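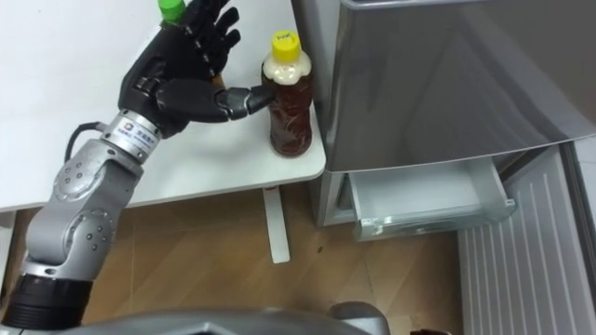
## Break room restocking: progress to the end of January

Clundside staff now get their cold drinks from a fridge that the robot fills, and we're delighted with how it's going! Since the last report it has put away 1,681 bottles across 2 sites, with Etano joining in January. Our target for the period was 800.

The job is small but fiddly. Bottles go from the table to the pull-out drawer, and tea bottles come in several shapes. Shengli Su rewrote the grasp routine so that both hands can share a bottle, one at the neck and one lower down.
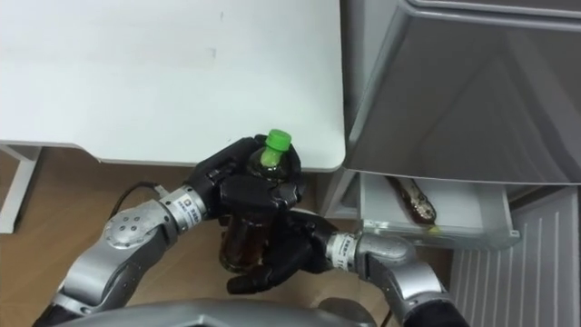 Drops are down to 3 for the whole period, all at Etano, where the floor markings had been moved.

## What it means for the staff

Maureen Kettle used to lose the first part of every early shift to stocking. She now spends it on the order sheets and on training new starters (she asked for that, and it suits her very well). Fouzia Bugti has learned to restart the robot and clear a stalled job herself, so we call Bornomik far less often.

Not everyone is sold. The night crew at Etano find it slow and would like it finished before their break, so Mireille Texier is moving the run to 4 a.m.

## Next

- Second drawer layout, for cans
- Short course for the Etano supervisors
- Wage grade review for Fouzia's new duties, with Annag Swanson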